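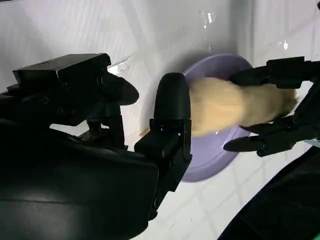 So how much did the water bill go up this year? From 584 to 795, and we used less water than last year.

ok so the Zoston statement came in October, no letter, no warning, just the new number

called them. 40 mins of hold music – same flute song over and over

guy says the old meter was "reading low." for how long?? he couldnt say

my neighbor on Girer has it worse, 1,096 for 2 people. no pool, no lawn, nothing

checked the toilets with food coloring like everyone tells you to. no leak. blue tank, clear bowl

asked for a meter test, form is on page 2 of the back insert btw, teh tiny print

if you're on Zoston too pull your old bills before you call – they only go back one year online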